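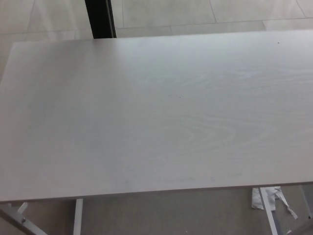
A pale tabletop with a faint wood-grain pattern.

News from the Work and Place Group: Zyanya Camacho begins her fieldwork on shared offices

In August our group welcomed Zyanya Camacho, who joins us as a postdoctoral researcher for two years. Before coming here she finished her doctorate in human geography, with a thesis on night workers and the bus lines they depend on. Her new project has the short title Bundlow and studies how people who work alone, such as translators, bookkeepers and small designers, choose the town where they rent a desk.

The project has two parts. In the first one, Zyanya sent a survey to 3,000 self-employed persons in the region and received 1,561 answers. After removing the incomplete forms, 836 could be used for the analysis. She is working on them with Karla Ponce, who has prepared the code book and will also teach the methods seminar this term. The first reading of the data shows that price is mentioned less often than we expected – many respondents write instead about the distance to a school or to their parents.

The second part is interviews. Zyanya would like to make 100 of them, in three languages, and this is ambitious for one person. Edgars Pētersons has offered to help with the transcription until the winter break. Members of the group who can give some hours for checking translations are kindly asked to write to her directly.

I should mention one difficulty that we discussed in our last meeting. Leobardo Magaña asked how the project will treat people who stopped renting a desk, for they are almost absent from the survey. Zyanya agreed that this is a weak point. She will try to reach them through former contacts of the respondents, but the ethics application must be changed first, and this can take some weeks.

The reading group continues on Saturday at 10:30 with two chapters on rural labor markets, chosen by Apolinar Beltrán. The texts are in the shared folder. New doctoral students are welcome also if they have read only the first chapter.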